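Gesside partnership: report on the January visit and the hymnal reprint

May 14, 2002

The Overseas Links group of the Rostirville Association of Baptist Churches has received the written report of the January visit to the churches of the Gesside valley. A copy has been sent to each church secretary. The main points are set out below for members who will not see the full text.

The Gesside churches are 33 in number, grouped in four districts. Combined baptised membership at the end of last year stood at 923, a slight fall on the previous return. The report puts this down to younger members leaving for work in Bokilmont, where there is no church using the valley language. Transfers of membership are rarely requested, so the true number attending in the valley is likely to be lower than the roll suggests.

Three matters were discussed with the valley elders. The first was the training of lay preachers. The present course runs for two years and is taught by post, with one residential week. Of the 92 students enrolled since the course began, a little over half have finished. The elders asked for a second residential week, to be held at Nuchit in the dry months, when the road from the upper districts can be used. Rostirville has agreed to meet the cost of food and lodging for the first two years only.

The second was the hymnal. The current edition is out of print and many churches share two or three copies. A reprint of 500 has been priced by a printer in Bokilmont. The text will be unchanged apart from corrections to the spelling of the psalm section, which was set before the present alphabet was settled. 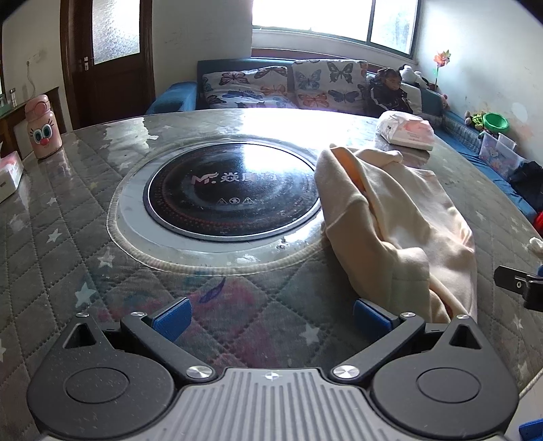 One of the Nuchit elders asked that tune names be put back at the head of each hymn, as they had been in the first edition, and said that without them a visiting preacher and a local choir would often prepare different tunes for the same words. The printer has confirmed that this can be done without adding pages. The cost is the same provided the corrected list reaches Bokilmont before the type is set.

The third matter was registration. Under the district rules a church building must be entered in the name of a body with at least five local trustees. Nine of the valley churches do not yet meet this condition - in most cases the land is still held by the family that gave it. Draft trust deeds in both languages are now with the elders for comment.

Gifts towards the hymnal should be marked "Gesside reprint" and sent through the church account in the usual way. Money given for the general partnership fund will not be moved to the reprint unless the giver asks for it. Churches wishing to support a student on the lay preachers' course should write to the Association office stating whether the gift is for one year or two.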